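Is a paid "pathway" programme worth it for getting into a pharmacy degree?

Posted by Zachary Lévesque in Courses and Careers

I've got a biology degree and two years behind the counter at a chemist's. I want to apply for pharmacy next November. A company called Skarnon keeps emailing me about a nine-month pathway course, all online, which they say gives you "priority consideration" at several schools. When I asked which schools, I was told the list is shared after enrolment. They want a deposit of 400 before I've seen so much as a timetable.

My manager thinks it looks fine. I'm less sure. Has anyone done one of these, and did it count for anything when you applied? My chemistry marks were middling, if that matters.

3 replies

Kendra MacLeod

I'd want that list of schools before I paid them a penny. "Priority consideration" can mean almost anything, including that someone opens your form in the morning instead of the afternoon.

Ring the admissions office at each place you'd be happy to go to. Ask them two things: do you have any agreement with this company, and would you accept its certificate in place of a chemistry module? Get the reply by email. I did this with a different outfit, Edonard, and of the schools I rang, one had heard of them and none gave any credit for it. The woman at the last one was quite short with me, so I assume I wasn't the first to ask.

Middling chemistry is a real problem at some schools and hardly matters at others. Retaking one module at a local college is dull, but an admissions tutor knows what it is. I paid 200 for mine and it went straight on the form.
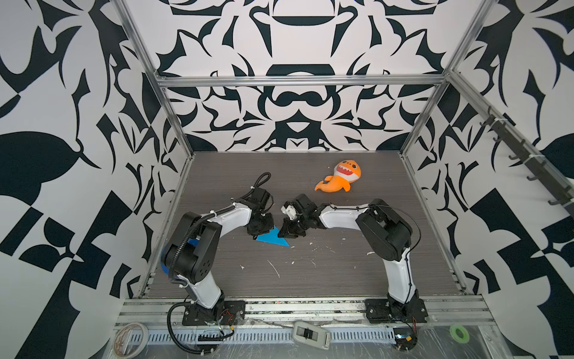

Filed under: Applications and entry requirements

Noémie Melnyk

did the Skarnon one, dropped out after 6 weeks. videos were ok, a lot of it was interview tips you can find free. never got told about any priority anything. got the deposit back but only after a lot of emails

Jytte Vestergaard

I sat in on pharmacy interviews for a few years, so take this as one person's view. I don't remember a pathway certificate ever changing a score. We asked people what they had seen at work and what they'd done when something went wrong — a wrong label, an angry customer, a prescription that made no sense. Two years behind a counter should give you plenty to say, and I'd write some of it down now while you still remember the details.

I'm also wary of anyone who calls a course "accredited" without saying by whom. Look for the name of the body, then check with that body directly. A logo on a website proves very little.

The one thing I'd say for these courses is that some people won't revise without a deadline. If that's you, it may be worth something, though 400 up front is a steep price for a deadline. Ask about the refund terms in writing as well, given what Noémie says.

Zachary Lévesque

Thanks all. Emailed Skarnon again for the list and got the same brochure back. I'll ring the schools and look at the college module.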